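Teaching a gripper to fold the laundry

Ainhoa Sarmiento would like a robot to put her clothes away. She has wanted this since she was a student, and for the past year or so she has been doing something about it, in a shared workshop in Nitport and, more and more often, in a bedroom.

The workshop is where the hard parts get made. It has a laser cutter that everyone queues for, a drill press older than most of the members, and a wall of drawers where you will find every size of screw except the one you came for. Sarmiento has a bench near the back. On the evening I visited it was covered in yellow fingers — short ones, fat ones, a pair with tips like duck bills — and she was delighted to talk me through every single one.

"The first set I made were solid," she says. "Lovely to look at. Completely useless on a T-shirt. They'd pinch a tiny bit of cloth and then it would slide straight out again."

The answer was to let the fingers give a little. The current pair has a long slot through the upper part of each finger, so that the tip can bend and lie along whatever it is holding. She got there after 40 versions, most of which are still in a biscuit tin under the bench. She can't bring herself to bin them.

What makes the project such fun to watch is that the gripper doesn't need an arm yet. You hold it yourself. You pick up a shirt with it, shake it out, lay it down and fold it, and the recordings are kept for the software to learn from later. The robot arm itself, a second-hand Juder with a stiff elbow joint, can wait its turn at the workshop while the gripper goes out and meets some real clothes.

Real clothes are a surprise after a workshop. Sarmiento began with squares of felt, then tea towels, and had got rather good at tea towels by May. Then she tried a pair of jeans and was back to square one.

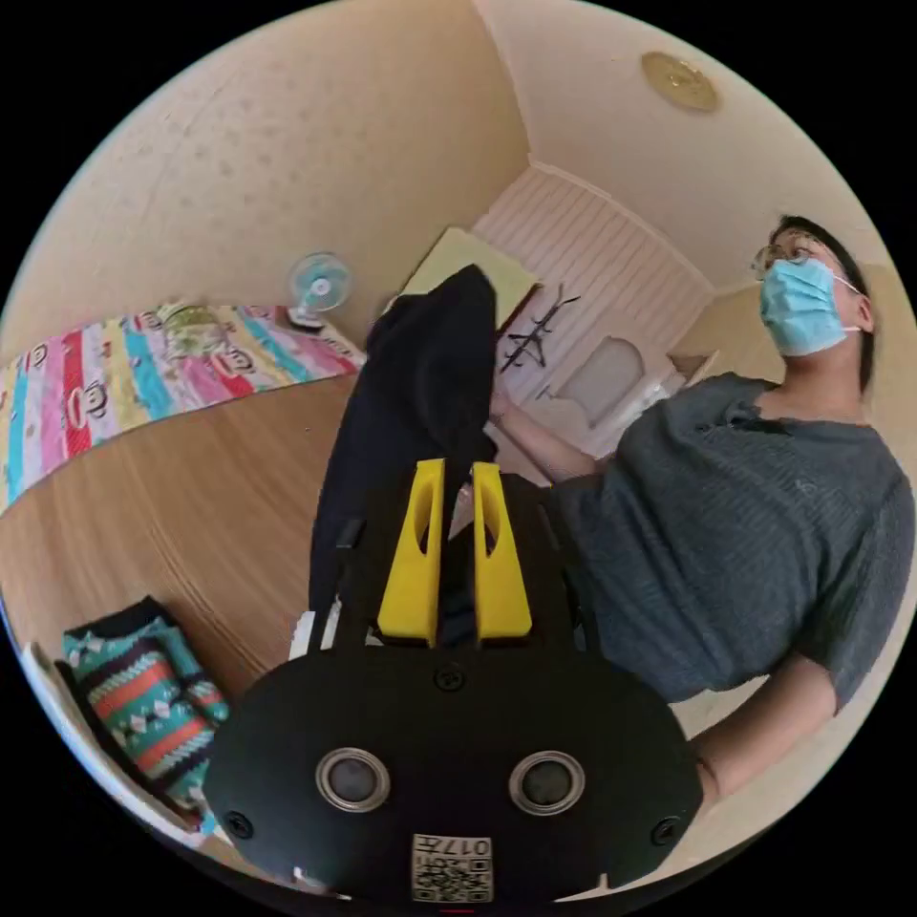 Dark fabric held in the yellow fingers, with a helping hand reaching in.

I had a go myself, and I can report that it is much harder than it looks! Your own hand knows without being told how much cloth it has hold of. With the gripper you have to look, and dark cloth gives you very little to look at. I grabbed one layer when I wanted two, then two when I wanted one, and on my third try I picked up the bed cover as well. Sarmiento says this is normal. She also says the clumsy tries are worth keeping, as long as they are sorted from the good ones afterwards, and that sorting takes up a fair number of her evenings.

Trousers have turned out to be her favourite test. They have a stiff end and a floppy end, they twist, and there is a proper way to fold them that most people agree on. Shirts start arguments. She once asked members of the workshop to fold the same shirt and got a different result from each of them, including one she can only describe as a parcel.

For trousers she uses two grippers, one in each hand. The left and the right are labelled so that the recordings don't get muddled, a lesson learnt after a long session in which she had swapped them halfway through and didn't notice until she sat down to check.
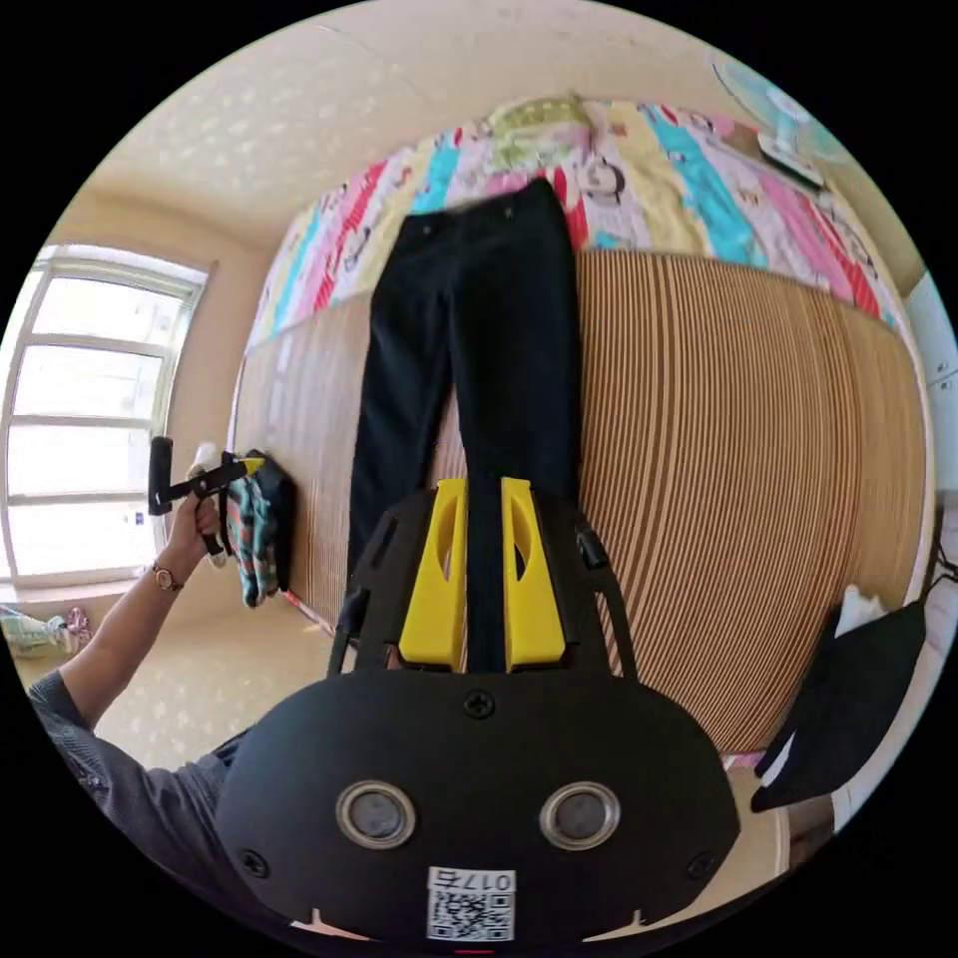
Black trousers laid out flat on the bed mat, and a gripper for each hand.

Working with a pair changes everything. One hand can pin while the other lifts, or both can take a side and move together, and you start to see how much of folding is really about keeping the cloth taut. It is slow going. A fold that takes a few seconds by hand can take four times as long with the grippers, and your forearms know all about it the next morning.

Each gripper is simple enough to mend at the bench, and Sarmiento likes it that way. The shells come off with a few screws. The springs came from a box marked Soler that had been sitting in the workshop since before she joined, and she has enough left for roughly 200 more grippers, should anybody want them. People might. A small group in Ultholm has already asked for her drawings, with an eye to sorting socks.

Her advice to them was to make the fingers first and leave the electronics until the fingers can hold a sock. She would also like them to try a bright colour. Hers are yellow purely because that was the reel on the printer, but they show up so well against dark clothes that she has stuck with it ever since.

The next job is getting the Juder's elbow moving freely and bolting a gripper to the end of it. She has set aside 3 weekends for that and expects to need more. In the meantime there's a basket of shirts to get through, and she still hasn't decided how a shirt ought to be folded.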